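Dromia - travel-size domino and card game set

I've been selling tabletop games under the Omulham name for a while now, and Dromia is the one I end up carrying in my own coat pocket. It's a tile-laying game for two to four people, it takes 30 minutes (a bit longer if somebody at your table likes to think!), and you can explain it to your aunt before the coffee is poured.

Each player starts with five tiles. You match edges like in regular dominoes, except that every tile also carries a lane, and a lane that closes into a loop scores for whoever closed it - even if you built most of it. Yes, people get mad. My family has played it since March and we still argue over the bridge tile.

You get 90 tiles, a scoring card, a cloth bag and a rules sheet that fits on one side of paper. The tiles are thick enough to stand up on their edges, so you don't need racks. I went back and forth on that, and the racks lost when I tried to close the box lid.
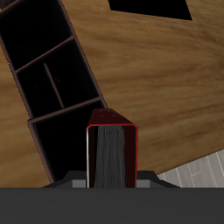
Asnakech Tufa wrote to me that two-player Dromia felt too slow until she took out the bridge tiles and dealt seven to start, and now she won't play it any other way. I tried it her way and I like it a lot, so it's printed on the rules sheet as the Quick Game. If you have an older sheet, just pull the bridges, deal seven each and play to the same score as usual.

A few things I get asked a lot. Can kids play? Sure, if they can match symbols and don't mind losing a loop at the last second. Can you play alone? There's a solo puzzle on the back of the scoring card, and it's harder than it looks. Does it mix with Wondier? Kind of - the tiles are the same size, but the Wondier backs are green, so you'd know what everyone is holding.
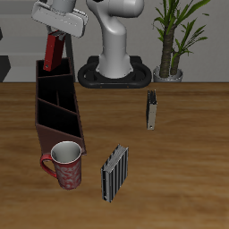
White robot arm, red mug and potted plant at the table

The first run was 2,000 copies and the second one has the same artwork by Somkiat Thongdee, with slightly darker lane lines so they're easier to read in the evening. If you bought from the first run and lost a tile, write me with the symbol on each end and I'll mail you a spare. Spares from the new run do fit with the old ones, the lines just look a little bolder.

Also in the shop: the Husar expansion, which adds a fifth player and a set of rider tiles that can jump a gap. You need the base game for that one. Pick the bag color at checkout, blue or gray.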